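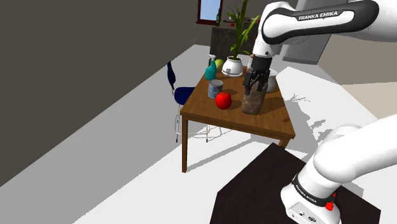 实验记录 2025年2月13日
项目:Omov 应用屏蔽后的残留流量
记录人:本人。参与:Perrine Millet(网关),Killian Fleury(样机、抓包)

背景

主管部门的屏蔽令生效后,应用商店已下架 Omov,运营商侧也做了域名封锁。Skustent 要我们回答一个较窄的问题:已经装在手机上的 Omov,在屏蔽之后还往外发什么,发到哪里,企业网关能不能拦住。政策本身不在本项目范围内,报告里不写评价。

上一轮测试是七月做的,当时用的是旧版网关规则,客户端版本也低,结果不能直接沿用。旧数据留在归档目录,只作对照,不合并统计。

样机与网络

样机 20 台,安卓与 iOS 都有,全部恢复出厂后重新配置。每台建独立测试账号,通讯录导入同一份假数据,联系人姓名后缀带设备编号,便于在流量里检索。不插 SIM 卡,避免走蜂窝网络绕过网关。蓝牙关闭,定位打开。

Omov 安装包来自屏蔽前的备份,哈希已核对,与七月存档中的发布说明一致。iOS 端无法侧载,用的是已安装该应用的旧备份恢复,恢复后图标在,首次打开要求重新登录。登录请求被拦,因此 iOS 组全部停在未登录状态。这一点要写进报告的限制部分,否则读者会以为两个平台条件相同。

网关是 Barasa,规则分三层:DNS 应答拦截、TLS 握手中的 SNI 匹配、目标地址段匹配。三层可以单独开关。今天的目的之一是看每一层各自拦下多少,所以按层逐个打开,每换一次配置就把样机全部重启,清空系统 DNS 缓存。

TTL 设置需要说明。Barasa 默认给拦截应答的 TTL 是 600 秒。Perrine 认为测试时太长,换配置后旧应答还在缓存里,会污染下一组。改成最小值以后,样机查询频率明显上升,日志变得很大,但组与组之间干净。最后决定:测试组用最小值,另做一组默认值作为实际部署的参考。两组不要混在一张表里。

步骤

一、基线。三层全关,前台打开 Omov,静置 5 分钟,抓包。随后切到后台,锁屏,继续抓。
二、只开 DNS 层。重复。
三、只开 SNI 层。重复。
四、只开地址段层。重复。
五、三层全开。重复。
六、三层全开,卸载 Omov,保留其他预装应用,再抓一次。

第六步是 Killian 加的,原计划里没有。他的理由是有几个无关应用可能嵌了同一家的 SDK,卸掉 Omov 并不等于流量消失。后面的结果说明应该保留这一步,下次写进正式流程。

结果

基线组解析到的域名去重后共 49 个。按用途初分:内容分发、接口、日志上报、推送、广告归因,还有一类暂时归不进去的,主机名是随机串,证书由同一签发链签出。域名清单放在项目目录,文件名按规则加了日期,这里不抄。

DNS 层单独打开时,前台界面基本不可用,首页空白,提示网络错误。但抓包里仍有出站连接。安卓组的 Omov 在系统解析失败后会改用内置的 DoH 地址,直接走 443 端口,Barasa 的 DNS 层看不到这部分查询。七月那轮没有观察到这一行为,当时的客户端版本可能还没有这个功能,也可能是当时没抓够时间。手头没有能确认的材料,先记为“未知”。

SNI 层单独打开时,大部分接口请求被重置。例外是日志上报:客户端对同一地址重试几次以后,改用不带 SNI 的握手。服务器照常返回证书,证书里的名称在我们的清单内。也就是说按 SNI 匹配会漏,按证书名称匹配在 TLS 1.2 下可以补上,TLS 1.3 下证书是加密的,补不上。

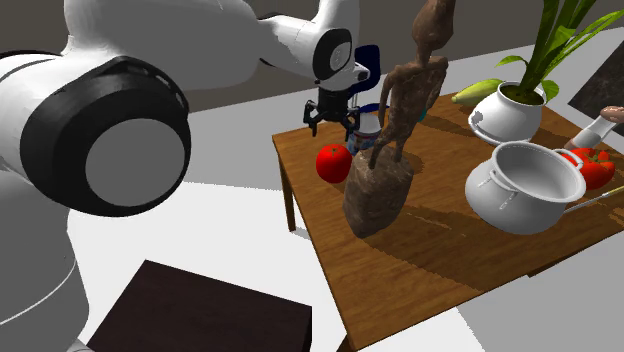 地址段层效果最好,副作用也最大。Omov 的内容分发挂在共用的云服务上,按段封会连带影响别的应用。今天受影响的有一个天气应用和我们自己的工单页面,后者是 Perrine 先发现的,她提交网关变更单时页面打不开。规则里临时加了工单系统的放行,放行条目已注明原因和失效时间。测试结束后要记得删。

三层全开时,前台流量基本没有了,后台仍有零星 UDP 包,目标端口不固定,载荷看着像 QUIC 初始包,还没有解。Barasa 当前版本对 QUIC 的处理只有放行和全部丢弃两档。全部丢弃之后这些包得不到回应,客户端回落到 TCP,随即被拦。建议部署时选丢弃。对正常应用的影响需要单独测,本轮没有测。

第六步,卸载之后。仍有样机访问清单中的域名,来源进程经系统日志比对,是两个预装工具类应用,都嵌有 Setness。Setness 是做统计和归因的 SDK,它的上报域名与 Omov 的归因域名解析到同一组地址。请求体里有设备型号、系统语言、时区、应用安装列表的摘要值。没有找到假联系人的后缀字符串,明文和常见编码都搜过。不能据此说通讯录没有上传,iOS 组根本没登录,安卓组的登录接口也在多数组里被拦,正常使用下的行为本轮看不到。

问题与更正

抓包机时钟偏快,与网关日志对不上。中午发现后做了同步,之前三组的时间戳用脚本统一平移,原始文件保留未动。平移量写在脚本头部注释里。以后开机先查时钟,写进检查单。

第三步有一台安卓机中途自动更新了系统组件并重启,重启后 Omov 没有自启。该机本组数据作废,重做一次,重做的数据单独存放。自动更新本来应该关掉,配置脚本里这一行被注释了,已经恢复。

证书解密只对一部分连接有效。Omov 主接口做了证书固定,装了测试根证书也不认。Killian 用插桩的办法在一台安卓机上绕过了固定,拿到的明文只用来确认字段名,不进入统计。报告里如果引用,要写清楚是改过运行环境的设备。

域名清单里有一项我早上归到推送,下午看了请求路径,应当是日志上报。表已经改了,Perrine 手里那份打印件还是旧的。

讨论

关于“残留”的定义,今天有分歧。Killian 主张凡是到清单内地址的包都算,包括没有得到应答的。我的意见是分开列:发起、握手成功、有上行载荷,三列各自计数。对网关来说,发起了但没有连上,说明规则有效;对设备管理来说,发起本身说明应用还在活动。合成一个数以后两种读者都用不上。Perrine 同意分列,表头由她改。

关于共用云地址,暂时没有好办法。按段封误伤大,按名封有漏。折中是只对带 Omov 或 Setness 的受管设备启用地址段层,设备清单由管理端推送到 Barasa。接口文档里有按设备分组的字段,没有试过,也没有查到分组数量的上限。

Setness 的部分要不要写进主报告,还没有定。Skustent 的委托书只提了 Omov。SDK 出现在别的应用里,按字面不在范围内,但卸载后仍有流量的结论离不开它。我倾向于放附录,正文留一句指引。需要先问对方联系人。

屏蔽令的文本只列应用名称,没有提域名和 SDK。我们使用的域名清单是自己抓出来的,与运营商侧实际封锁的清单未必一致,报告中凡是写“清单内”都指我们这一份。这个说法放在术语部分第一条。

待办

默认 TTL 那组还没跑完,明早接着跑,跑之前不要动网关配置。
QUIC 包解析,Killian。
Barasa 按设备分组的试验,Perrine,先在一台备用网关上做。
安卓组补一轮已登录状态:三层全关登录,再逐层打开。登录态能保持多久不清楚,先拿一台试。
随机串主机名那一类,查证书签发时间,看是否成批轮换。
删除工单系统的临时放行条目。
给 Perrine 重新打印域名表。
抓包文件已加密存到项目盘,本机副本在校验和核对完之后删除,核对结果记在下一页。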